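Werkstattbuch Gitdale, Donnerstag, 9:40 Uhr

Heute weiter mit der Vorlage für das Legespiel. Der alte Ausdruck war an den Ecken wellig, deshalb habe ich ihn weggeworfen und das Blatt neu gedruckt, Datei Tameo 224. Die Linien sind jetzt dünner. Auf dem Bildschirm sah es zu schwach aus, auf dem Papier geht es gut.

Beim Drucken bitte die Skalierung ausschalten. Das habe ich beim ersten Versuch vergessen und die Umrisse waren alle ein wenig zu klein, die Teile haben über die Linie geschaut. Man merkt es nicht sofort, erst wenn man ein Teil genau darauf legt. Ich habe im Druckmenü jetzt ein Profil gespeichert, es heißt »Vorlage echt«. Wer es überschreibt, soll es hier eintragen.

Das Blatt liegt ohne Klebeband auf dem dunklen Tisch. Mit Klebeband war es zwar fest, aber beim Abziehen ist mir letzte Woche eine Ecke gerissen. Ohne Band muss man öfter nachschauen, ob es sich gedreht hat. Ein bisschen schräg stört nicht, die Umrisse drehen sich ja mit.

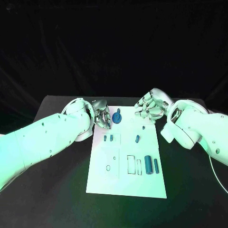
Zu den blauen Teilen: Das runde mit dem kleinen Zapfen ist immer noch mein Sorgenkind. Der Zapfen hat vom Druck einen Grat, den ich mit der feinen Feile weggenommen habe. Jetzt fühlt er sich glatt an, aber ich möchte es morgen bei Tageslicht noch einmal prüfen. Wenn er wieder schlecht ist, drucke ich das Teil neu, mit mehr Wandstärke.

Die Farbe lassen wir so. Ich hatte auch an Grau gedacht, aber Blau sieht man auf dem weißen Papier viel besser, auch wenn abends nur die Deckenlampe an ist. Der Rest von der Rolle reicht noch für 2 Sätze. Neue Rolle bei Đàm bestellen, die gleiche Sorte wie im Februar.

Der schwarze Vorhang war gestern voll mit Staub vom Schleifen. Ich habe ihn abgebürstet – bitte nicht mehr neben dem Tisch schleifen, dafür gibt es die Bank am Fenster.

Noch offen:
Ersatzblätter drucken und flach in die Mappe legen, nicht rollen.
Teile nach Gebrauch zurück in die Dose, auf der »Gristovness« steht.
Feile suchen, die mittlere. Ich glaube, sie liegt noch oben.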